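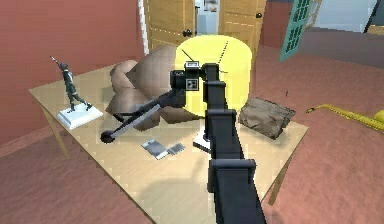
A light wooden table on reddish-pink carpet, in a computer-rendered room.

The second life of the kitchen table

Damir Mladenović paid $340 for his dining table at a clearing sale outside Willton, then spent most of December sanding it. The top had been varnished at least twice, and the older coat came off in flakes the colour of tea.

Solid timber forgives this kind of work. Veneer doesn't, and Rowena Enriquez, who restores furniture in Zirkstead, turns away anything with a lifting edge. She charges $300 for a plain rectangular top — legs are extra — and prefers hardwax oil to polyurethane for family tables. A scratch can be rubbed back and re-oiled in an afternoon.

Her waiting list runs to autumn. Mladenović has already started on the chairs.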